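Schach-AG der Technikerschule baut Brett mit zwei Roboterarmen auf

Hutapea. Die Projektgruppe Automatisierung an der Technikerschule Hutapea arbeitet seit dem Herbst an einer Zelle, in der zwei Roboterarme gemeinsam ein Schachspiel aufbauen. Im Dezember soll die Anlage beim Schulwettbewerb in Bilham antreten. Verlangt wird dort das vollständige Setzen der Grundstellung aus einem ungeordneten Vorrat neben dem Brett, danach eine Folge vorgegebener Züge einschließlich Schlagen und Rochade. Gewertet werden Zeit, Lagegenauigkeit der Figuren und Zahl der manuellen Eingriffe.

Betreut wird das Projekt von Volker Wendt, Fachlehrer für Steuerungstechnik. Die Gruppe besteht aus Studierenden des zweiten Jahres und trifft sich am Samstag in der Werkhalle, zusätzlich nach Bedarf am Abend. Die Arme stammen aus dem Bestand der Schule, das Gestell wurde in der eigenen Werkstatt aus Profilen gefertigt. Für Verkabelung, Greiferfinger und Kleinteile stand ein Zuschuss des Maschinenbaubetriebs Kallon in Höhe von 4000 Euro zur Verfügung.

Gearbeitet wird mit einem gewöhnlichen Klappbrett aus Holz und hölzernen Figuren. Der Wettbewerb schreibt weder Marker auf den Feldern noch Magnete in den Figuren vor und erlaubt sie auch nicht. Die Position des Bretts muss vor jedem Lauf neu bestimmt werden, da es von der Jury in beliebiger Drehlage auf den Tisch gelegt werden kann. Die Software sucht dazu die Ecken der Spielfläche und rechnet daraus das Feldraster. Der Scharnierspalt in der Brettmitte führte in den ersten Wochen zu Fehlern, weil er als Feldgrenze doppelt gezählt wurde. Inzwischen wird er vor der Rasterberechnung ausgeblendet.

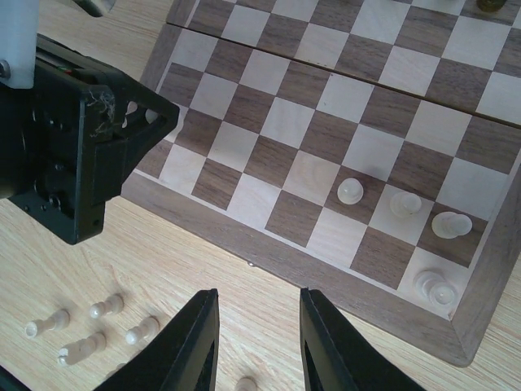
Schwieriger als das Brett sind die Figuren. Bauern sind niedrig und haben einen runden Kopf, an dem parallele Finger leicht abgleiten. Die Gruppe greift sie deshalb knapp unterhalb des Kopfes, Türme dagegen am zylindrischen Teil. Für jeden Figurentyp sind in einer Tabelle Greifhöhe, Öffnungsweite und Schließkraft hinterlegt. Springer werden zusätzlich nach ihrer Drehlage sortiert und bei Bedarf vor dem Absetzen um die Hochachse gedreht. Bei Läufer und Dame reicht die Rotationssymmetrie aus, um auf diesen Schritt zu verzichten.

Ein zweites Problem ist die Perspektive. Eine Kamera am Handgelenk sieht hohe Figuren nach außen gekippt, sobald sie nicht direkt unter dem Objektiv stehen. Der Kopf liegt im Bild dann an einer anderen Stelle als der Fuß, im ungünstigen Fall über dem Nachbarfeld. Das Programm wertet daher den Fuß aus, soweit er erkennbar ist, und fährt bei verdeckten Figuren eine zweite Aufnahmeposition an. Für das Anlernen der Erkennung haben die Studierenden 1667 Aufnahmen von Hand beschriftet. Weitere 315 Aufnahmen sind für die Prüfung zurückgehalten und werden beim Training nicht verwendet.

Die Steuerung der beiden Arme läuft über das Programmpaket Flodex, das an der Schule auch im regulären Unterricht eingesetzt wird. Ein gemeinsamer Ablaufplan verteilt die Aufträge. Jeder Arm meldet vor einer Bewegung den Raum an, den er durchfahren wird, und erhält ihn exklusiv zugeteilt. Über der Brettmitte darf sich immer nur ein Greifer befinden. Der andere Arm wartet in dieser Zeit am Rand oder holt die nächste Figur aus dem Vorrat. Nach Angaben der Gruppe kostet die Zuteilung Zeit, lässt sich aber einfacher prüfen als eine laufende Kollisionsrechnung.

Offen ist noch die Kabelführung. Die Leitungen zu den Greifern müssen genügend Länge für die volle Drehung der Handachse haben und dürfen zugleich nicht in den Arbeitsraum über dem Brett hängen. Erprobt werden verschiedene Abstände der Clips an den Armsegmenten. Ein Dauerlauf mit 2000 Greifzyklen ist vor der Abgabe vorgesehen; die Leitungen werden danach auf Scheuerstellen untersucht und gegebenenfalls getauscht.

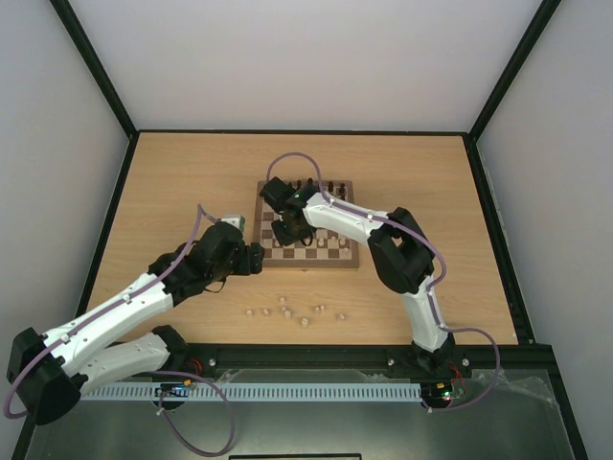
Warum arbeitet die Gruppe mit zwei Armen, wenn sich ein Schachbrett auch mit einem aufbauen lässt?

Ausschlaggebend ist die Wertung. Für die Grundstellung müssen beide Farben gesetzt werden, und der größte Teil der Zeit entfällt auf die Wege zwischen Vorrat und Brett. Diese Wege lassen sich parallel ausführen, das Absetzen über der Brettmitte nicht. Hinzu kommt das Schlagen: Ein Arm räumt die geschlagene Figur ab, der zweite hält die ziehende Figur bereits bereit. Laut Reglement darf eine Figur auch von einem Greifer an den anderen übergeben werden. Die Gruppe nutzt diese Möglichkeit bislang nicht, da der Versatz bei der Übergabe noch zu groß ist.

Wendt verweist außerdem auf den Lehrplan. Die Abstimmung zweier Bewegungseinheiten in einem gemeinsamen Arbeitsraum gehört zum Prüfungsstoff des Abschlussjahres und wurde bisher überwiegend am Simulationsrechner behandelt. „An der Zelle sieht man sofort, wenn eine Freigabe zu früh kommt“, sagt er. Die Protokolle der Läufe werden deshalb auch im Unterricht ausgewertet. Erfasst werden Zykluszeit je Figur, Wartezeit je Arm und die Abweichung des Figurenfußes von der Feldmitte.

Ein eigenes Schachprogramm ist nicht Teil der Aufgabe. Die Zugfolge wird von der Jury als Textdatei übergeben und von der Zelle abgearbeitet. Unzulässige Züge muss die Steuerung erkennen und mit einer Fehlermeldung ablehnen, ohne dass einer der Arme sich bewegt. Dieser Teil ist fertiggestellt und wird mit gezielt fehlerhaften Dateien geprüft. Noch nicht umgesetzt ist die Bauernumwandlung, bei der die neue Figur aus dem abgeräumten Bestand gesucht werden muss.

Für den Wettbewerb darf jedes Team die Zelle am Vortag aufbauen und kalibrieren. Die Beleuchtung stellt der Veranstalter. Aus diesem Grund testet die Gruppe derzeit bei unterschiedlichem Licht, darunter auch bei seitlich einfallendem Tageslicht, das an den hellen Figuren lange Schatten erzeugt. Die Zelle wird für den Transport in drei Baugruppen zerlegt: Gestell mit Wänden, Tischplatte mit Armen, Schaltteil. Nach der Rückkehr soll sie in der Werkhalle verbleiben und dem nachfolgenden Jahrgang für Projektarbeiten zur Verfügung stehen.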